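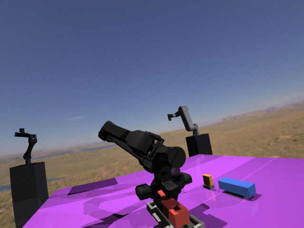

Figure 4.1 The Skerkell practice cell, with three arms, one purple table and more desert than the exercises strictly require.

Tags: Robot software > Planning > Textbook chapters
August, by the Okimine course authors

Chapter 4
Frames, or Where Does the Robot Think It Is?

Ask a robot arm to move its gripper ten centimetres to the left and it will do so with great confidence. Whether it goes to your left, its left, the table's left or the left of some point in space last mentioned in a settings file is a question you ought to have asked first.

By the end of Chapter 3 you could read the joint angles of a single arm, work out where its gripper was, and send it somewhere else. The arm had the world to itself, and the world began at its base. Every position was measured from the bolts upwards. It was a simple life and we hope you enjoyed it.

The cell in Figure 4.1 ends all that. The large black arm stands near the front of the table. The two grey arms are on black pedestals, one over to the left and one beyond the far edge. Each arm keeps its own idea of zero, each is quite sure that its own base is the centre of creation, and none of them has been told about the others. Your planner has to tell them. If it gets the telling wrong, the first sign is usually an elbow in a place where another elbow already is.

This chapter is about coordinate frames and the tree that joins them together. There is some matrix arithmetic in it, though less than you fear. Most of the trouble people have with frames comes from careless naming, and no amount of skill with matrices will save you from a variable called pose2.

4.1 What a frame is

A frame is an origin and three directions. You choose a point, you choose which way x, y and z run from it, and after that anything nearby can be given a position and an orientation. The frame has no weight and no colour, and it never appears in a render unless you switch on the axis display. It can be put anywhere, including places where putting it is a terrible idea.

Take the blue box lying on the right-hand side of the table. In the table frame its position is dull and convenient: so far along, so far across, and resting on the surface. The same box in the frame of the black arm's gripper has three quite different numbers, and those numbers change every time the arm moves, although the box has done nothing at all. Students tend to find this unsettling for a day or so.

The box also sits at an angle. Its position alone will get a gripper to the right spot and then close the fingers across the wrong faces. A full pose has two parts, where the thing is and which way it is turned, and you should treat any function that returns only the first part with suspicion.

The yellow-orange block is nearer to the black arm and stands on a dark square base. Before you write a line of code for it, decide where its frame goes. On the table surface, under the base? In the middle of the upright part? On top? All of these can be made to work. Decide once and write it down where the next person will look, bearing in mind that the next person is you in November with a deadline.

4.2 The tree

Wekon, the planner used throughout this book, stores frames as a tree. At the root is world. The table hangs from world, and so do both pedestals. Each arm hangs from whatever it is mounted on, each link hangs from the link before it, and the gripper hangs from the last link. Objects begin as children of the table. When an arm picks one up, the object is moved to become a child of the gripper, and it goes on being a child of the gripper until something lets go of it or your program crashes.

Written out for the left-hand arm, the branch looks like this:

world
 pedestal_left
 arm_left_base
 arm_left_link_1
 (further links)
 arm_left_gripper

To express the gripper in world coordinates, Wekon multiplies its way down the branch from the root. To express the blue box in the left gripper's frame, it climbs from the gripper up to the first ancestor the two have in common, then goes down the other side. You will do this by hand in Exercise 4.2. After that you may let the software do it for the rest of your natural life.

Order matters. Turning through 30 degrees and then moving forward leaves you somewhere different from moving forward and then turning, as anyone who has reversed a trailer can confirm.

4.3 Names

The convention in this book is that every transform is named for the frame it takes you to and the frame it takes you from, in that order. A transform called table_from_gripper accepts a point measured in the gripper frame and returns the same point measured in the table frame. Chaining then becomes a matter of matching neighbours:

world_from_box = world_from_table * table_from_box

The two inner words agree, so the line is at least respectable. If they don't agree, it is wrong, and you have found out by reading, at no cost to the hardware. An early release of the Skerkell exercises ignored this rule. It held 53 transforms, nearly 30 of which were called T, and the authors would like it known that they have suffered enough.

4.4 Why practise in a simulator

A simulated cell knows the true pose of everything in it. When your program says the box is in one place and the simulator says it is in another, the simulator wins and there is no argument. A workshop gives you no such umpire. You get a camera and a tape measure, and they will disagree.

It also lets you be wrong cheaply. In Skerkell you can drive the black arm straight through the table, and you should try it, if only to see what your collision checker has to say. If the checker says nothing, look first at the frame in which you gave it the table.

A word about scenery. The backdrop, with its scrub, its flat-topped ridges and its strip of distant water, takes no part in planning. It has no frame in our tree. The sunlight is another matter. The black arm throws a wide shadow over the table, and the glossy top picks up reflections, both of which will come back to annoy us in Chapter 7, when the object poses have to be found by a camera instead of being handed over on request.

4.5 Before you start the exercises

Load the practice cell and switch on the axis display. Find the root. Then follow each arm's branch from base to gripper, saying the names aloud if you are alone and quietly if you are not. Note which way z points at every base. Do not assume it points up.

Exercise 4.1 Sketch the full frame tree for the practice cell on paper, with the yellow-orange block and the blue box as children of the table. Then redraw it with the black arm holding the box.

Exercise 4.2 Using the link lengths in the back of the book, calculate world_from_gripper for the left-hand arm by hand. Compare your answer with Wekon's. If they differ, check the order of your first 2 multiplications before writing to us.

Exercise 4.3 Move the table frame from its corner to its centre. List every stored number that must change, and every one that must not. The second list should be the longer. If it isn't, reread section 4.2.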